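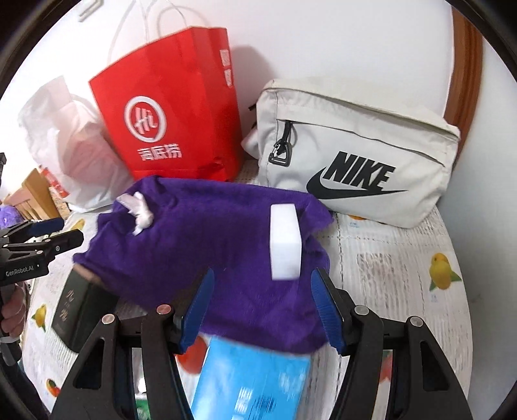
The Song That Ate the Band

Every act that has one enormous hit ends up working for it. The song gets the best slot in the set and the longest paragraph in the obituary, and in the case of Enmont it also pays for the van.

Enmont are a four-piece who have made six albums, and you know one track. It's called "Leave the Porch Light," it runs a shade under four minutes, and it has been played at so many weddings that the band's singer, Murdo MacKinnon, no longer accepts invitations to them. "I went to my cousin's and they turned around and looked at me during the chorus," he says. "The whole church. I was eating a mint."

The song is about a burglary. I mention this early because most people who love it think it's about coming home. The narrator asks someone to leave a light on and a door unlocked, and says he'll be quiet on the stairs. In the second verse he asks where the silver is. It is hard to say how a couple could pick this for their first dance, but couples do, and they hold each other very tenderly through the line about the dog.

MacKinnon wrote the words in a rented room above a carpet store, after a break-in at that same carpet store. The tune came from Manju Vishwakarma, who plays keyboards and had been carrying the four opening chords around for a year with nothing to put on top of them. She wanted something mournful. He wanted something funny. What they ended up with sounds like a hymn and reads like a police report, and the two of them still disagree about which one people are humming.

They recorded it in August, in a studio with no air conditioning, for a label called Grirngate that mostly put out accordion music. Angus Baird, the drummer, played the whole thing with brushes so as not to sweat on the snare. That soft shuffle is now the part other drummers ask him about. He has been interviewed on the subject by two magazines and has given two different explanations, neither of them involving sweat.

Grirngate pressed 600 copies. For most of a year it looked like 600 had been an act of wild optimism. Baird kept 100 of them in his mother's hallway, where they served as a kind of shelf.

Then a television drama called "Curkix" used the song over its closing scene. A lighthouse keeper walks into the sea or possibly just onto a beach - viewers remain divided - and Vishwakarma's chords come up under the waves. The show was canceled shortly afterward. The song was not. By winter it was in supermarkets, and a choir in Ohio had arranged it in six parts and tidied up the verse about the silver.

The band's feelings about all this have gone through the usual stages. First came delight, then a period of refusing to play it, which lasted one tour and ended in a town where a man stood at the front with his arms folded until they gave in. After that came the long compromise. They play it second to last now, so that people have to stay for one more song, and a good number of them put on their coats and leave anyway.

"I used to watch the doors," says MacKinnon. "Now I shut my eyes for the last one. It looks like passion."

There have been other songs, of course. "Tô," the eleven-minute closer from their third album, is the one fans of a certain type will steer you toward, usually by the elbow. It has a bass part by Henok Gebretsadik that wanders off in the fourth minute and comes back changed. I think it's the best thing they've done. I have tried playing it for friends, and they listen politely and then ask if these are the porch light people.

Gebretsadik joined after the hit and so is calmer about it than the others. He has played it on stage 628 times, a number he has because he marks each one on the inside of his bass case. He says he likes it more than he did at 300 or so. Around there it was a chore, and then one night he heard the dog line properly and laughed so hard he missed the bridge.

The new album is out on 20th October, and it has nothing on it that could be mistaken for a love song. Vishwakarma made sure of that. The nearest thing is a ballad about a man returning a library book, slow and rather beautiful, with brushes on the snare.

MacKinnon tells me two couples have already asked if they can use it.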